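Subject: Re: [toylibrary-list] Borrowing period for the larger sets

Hello everyone,

Thank you to Shih-chieh for starting this discussion. I was away for most of August and I read all the messages together yesterday evening, so please excuse me if I repeat something.

Shih-chieh Chiang wrote:

> We now have 208 member families and the waiting list for the big sets
> is getting too long. The train table was out for almost 30 days the
> last time. I propose that we cut the borrowing period from three weeks
> to two for everything in the catalogue, and keep the fine as it is.
> It is simple and the same for all. What do others think?
>
> Also, could somebody look at the return forms? Half of them come back
> without the piece count filled in.

I agree that the wait is too long, but I would not like to shorten it for everything. The puzzles and the small boxes are almost never reserved by a second family. If we make these families drive back one week earlier, the shelf will only be fuller. Some of our members come from the Patwary side of the river and for them it is 20 kilometres each way.

My suggestion is two weeks for the sets with a red label and three weeks for all the rest. When I was a member of the library in Tresulitz we had this system and I don't remember any quarrel about it. The red label can be taken away again when a set is not so popular any more.

About the fine I have a different opinion from Karthik. He wrote that it should be doubled. I think a reminder two days before the return date would do more, and Sewwandi already told us that the Darnometti program can send them. We only need to switch it on and write a polite text. I can write it, if someone will correct my English.

Then the return forms. The line for the piece count is at the bottom, under the signature, and a tired parent signs and stops reading. I would move it to the top. For the play kitchen sets I would also print the list of the pieces by group (dishes, food, stove) and leave a small box beside each group. 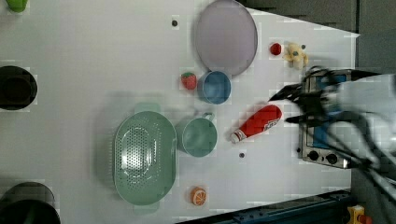 The same list could be glued inside the lid, so that the family checks it at home before they pack. Horácio has the laminating machine until the end of the month, I believe. There are 16 sets which need a new list, and I can prepare the first ones if he tells me what size of paper fits.

One more small thing — the key for the side door is still with me. I will bring it to the next sorting morning, or Chibuzor can pick it up from my place any time after six.

Kind regards to all,
Sewwandi's neighbour at number 30 (Milena)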